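Fórum Conservas & Compotas > Doces de citrinos > Marmelada de laranja amarga: demolhar de véspera ou não?

Tópico iniciado por tachodecobre
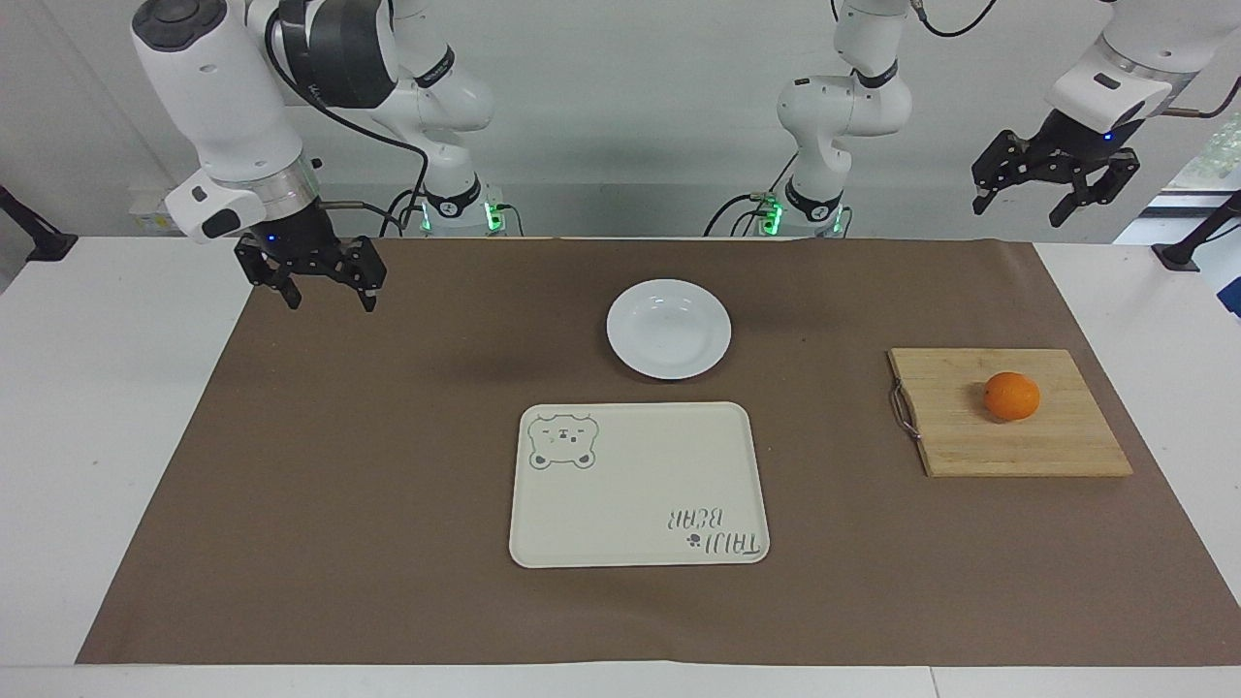
Mensagem inicial

tachodecobre escreveu:
Boa tarde a todos. Faço marmelada de laranja há uns anos, sempre pela receita da minha sogra, que manda cortar a casca, cobrir com água e deixar tudo de molho até ao dia seguinte. No ano passado não tive tempo, saltei o molho e cozi logo. A casca ficou rija e o doce demorou imenso a ganhar ponto. Pode ter sido da fruta, que era de outra árvore.
Queria saber o que fazem por aí. A minha proporção é 2 kg de laranja, 2 kg de açúcar e 3 litros de água, mais o sumo de um limão. As pevides vão num saquinho de pano.
Outra dúvida: alguém mistura laranja doce com laranja amarga? Aqui na zona a amarga é difícil de arranjar e a pouca que aparece vem muito pequena.

Lenka Lukáč escreveu:
Demolho sempre. A casca amolece e a pectina das pevides começa a sair para a água. Quem cozer sem molho tem de contar com mais uma hora de lume brando antes de deitar o açúcar.
A regra que sigo: o açúcar só entra quando a casca se desfaz entre dois dedos. Depois de levar açúcar, a casca não amolece mais, por muito que ferva. Desconfio que foi isso que te aconteceu.
Quanto à mistura, faço metade de cada quando a amarga não chega. Fica menos amarga e faz falta mais limão.

quintal_do_poço escreveu:
Não concordo com o molho. Faço com a laranja inteira e nunca demolhei nada. Vai a fruta lavada para a panela, coberta de água, tampa em cima, e coze até um palito entrar sem resistência. Deixa-se arrefecer, abre-se ao meio, tira-se o miolo com uma colher e corta-se a casca às tiras. Corta-se muito melhor cozida do que crua, e quem tem problemas nas mãos agradece.
A água da cozedura aproveita-se toda. O miolo e as pevides voltam para essa água mais uns minutos e coa-se.

tachodecobre escreveu:
Nunca experimentei com a fruta inteira. Não fica com menos sabor?

quintal_do_poço escreveu:
Fica com o mesmo. O que perde é um bocadinho de brilho, a geleia sai mais turva. Para pôr no pão não me faz diferença.

Jae-in Chae escreveu:
A mim faz. Fiz dos dois modos com laranja da mesma caixa e a versão de fruta inteira ficou baça e mais escura. Se for para oferecer, prefiro a casca crua cortada fina e demolhada.
Também reparei que o ponto chegou mais depressa na de fruta inteira. Suponho que por ter evaporado menos pectina... ou melhor, a pectina não evapora, por ter ficado mais concentrada. Corrijam-me se estiver a dizer asneira.

Lenka Lukáč escreveu:
Estás certo na segunda parte. Menos água no fim, mais concentrado, ponto mais cedo. Se medires o líquido antes de juntar o açúcar e acertares as duas panelas pelo mesmo volume, a diferença quase desaparece.

mfalcato escreveu:
Entro só para dizer que 1 para 1 de açúcar é muito. Faço com 700 g por quilo de fruta e conserva-se bem no frigorífico. A marmelada de laranja que comprei da Jasura era tão doce que não se sentia a laranja.

Lenka Lukáč escreveu:
No frigorífico, sim. Na despensa não confiava. Com pouco açúcar o ponto também fica mais mole e os frascos abertos ganham bolor mais cedo.

mfalcato escreveu:
Tenho frascos do inverno passado na despensa e estão impecáveis.

Lenka Lukáč escreveu:
Podes ter tido sorte, ou fervido os frascos cheios. Ferveste?

mfalcato escreveu:
Fervi, 10 minutos em banho-maria depois de fechados.

Lenka Lukáč escreveu:
Então faz diferença e convinha dizê-lo logo. Há quem leia isto, corte no açúcar e se limite a virar o frasco ao contrário.

avelar_s escreveu:
Eu viro o frasco ao contrário há vinte anos.

Lenka Lukáč escreveu:
Com 1 para 1 de açúcar e o doce a ferver quando enche, muita gente faz. Continuo a não recomendar. Virar o frasco não substitui o banho-maria.

tachodecobre escreveu:
Voltando ao molho: a água de demolhar deita-se fora ou coze-se com ela? A minha sogra cozia com ela. Uma vizinha diz que se muda três vezes para tirar o amargo.

quintal_do_poço escreveu:
Se mudas a água três vezes, ficas sem amargo e sem pectina. Mais vale fazer com laranja doce.

Jae-in Chae escreveu:
Depende do gosto. Em casa ninguém come o doce se estiver muito amargo, por isso troco a água uma vez e compenso com uma maçã ralada com casca. O ponto aparece na mesma. As pevides ficam sempre na água nova, dentro do pano.

quintal_do_poço escreveu:
Com maçã já é outro doce.

Jae-in Chae escreveu:
Uma maçã em 2 kg de laranja não se sente. Experimenta antes de dizer.

rosmaninho77 escreveu:
Pergunta de principiante. Como é que sabem o ponto? Tenho um termómetro da Zesteo e na receita dizem 104 graus, mas da última vez cheguei lá e ficou líquido. Fiz com laranja doce do supermercado, sem pevides nenhumas.

Lenka Lukáč escreveu:
A falta de pevides explica boa parte. Laranja de mesa sem caroço tem pouca pectina para isto, precisa de limão com pevides e com a parte branca dentro do saquinho.
Verifica também o termómetro em água a ferver. Se marcar 98 ao nível do mar, já sabes quanto tens de descontar.
O que uso é o prato frio: um pires no congelador, uma colherinha de doce em cima, espera-se um minuto e empurra-se com o dedo. Se enrugar, está. Tira a panela do lume enquanto esperas, senão passa do ponto.

rosmaninho77 escreveu:
Obrigada. Testei agora e marca 97. Moro perto da praia, portanto é do termómetro. Dá para salvar os frascos líquidos?

quintal_do_poço escreveu:
Dá. Abre tudo, volta à panela com o sumo de dois limões, ferve forte e faz o teste do pires. Lava e esteriliza os frascos outra vez, com tampas novas se as outras já estiverem cansadas.

avelar_s escreveu:
Ou usa como calda para bolos. Um bolo de iogurte regado com isso ainda morno é muito bom.

mfalcato escreveu:
Alguém usa açúcar gelificante? Usei o da De Bruijn uma vez e ficou pronto num instante, mas com uma textura que não gostei, parecia gelatina.

Jae-in Chae escreveu:
Para morango ainda uso. Para laranja amarga não vale a pena, a fruta já traz tudo.

tachodecobre escreveu:
E a panela? O meu nome aqui vem do tacho de cobre da família, mas tenho ouvido que não se deve usar.

Lenka Lukáč escreveu:
Não deixes a fruta de molho nem a arrefecer no cobre, por causa do ácido. Há quem faça só a fervura final com o açúcar e passe logo para os frascos. Eu uso inox de fundo grosso e não me preocupo com isso. Larga e baixa, para evaporar depressa. E nunca mais de meia panela, que a marmelada sobe quando ferve a sério.

quintal_do_poço escreveu:
Nisto do inox concordamos.

avelar_s escreveu:
Já agora, sobre a grossura da casca. Corto à faca, tiras de meio dedo. O meu genro passa tudo na picadora e fica uma pasta. Diz que rende mais.

Jae-in Chae escreveu:
Render, rende igual. O peso é o mesmo. Com a picadora a casca coze mais depressa, mas depois não há nada para trincar.

rosmaninho77 escreveu:
Eu prefiro sem pedaços. Os miúdos tiram as cascas todas para a borda do prato.

quintal_do_poço escreveu:
Então faz geleia de laranja e coa. A casca cozida passa-se por açúcar e seca-se numa grelha.

tachodecobre escreveu:
Atualização. Fiz ontem com 20 laranjas que me deram, metade amargas e metade doces. Demolhei de véspera, cozi na mesma água e só pus o açúcar quando a casca se desfazia nos dedos, como a Lenka disse. Tive de cozer mais do que esperava até chegar aí. Depois do açúcar foi rápido.
Usei 800 g de açúcar por quilo, para ficar a meio caminho entre as opiniões, e fervi os frascos. Enchi frascos dos pequenos e guardei um maior para casa. A casca ficou macia e a geleia clara. Um problema: as tiras subiram todas para cima e o fundo ficou só geleia.

Lenka Lukáč escreveu:
Encheste cedo demais. Apaga o lume, tira a espuma e deixa repousar dez a quinze minutos na panela. Mexe devagar e só depois enche. A geleia já está mais espessa e segura a casca.

mfalcato escreveu:
Mas se deixas arrefecer o doce, já não enches a ferver e o frasco não veda tão bem.

Lenka Lukáč escreveu:
Num quarto de hora continua muito quente. E se vais fazer banho-maria a seguir, o vácuo faz-se aí.

mfalcato escreveu:
Continuo a encher logo e a rodar os frascos de vez em quando enquanto arrefecem. Resulta.

avelar_s escreveu:
Afinal também os vira!

mfalcato escreveu:
Rodo, não viro – é diferente.

tachodecobre escreveu:
Fica anotado o repouso. Ainda me prometeram mais um saco de amargas e dessas vou fazer uma panela com a fruta inteira, para comparar. Alguém sabe se se podem congelar as laranjas enquanto não tenho tempo?

quintal_do_poço escreveu:
Podem, inteiras e lavadas. Vão direitas do congelador para a panela, sem descongelar. Perdem um pouco de pectina, põe mais um limão.

Jae-in Chae escreveu:
Confirmo. Tenho sempre um saco no congelador até novembro e a marmelada fica boa. Para a casca crua às tiras é que já não servem, desfazem-se ao cortar.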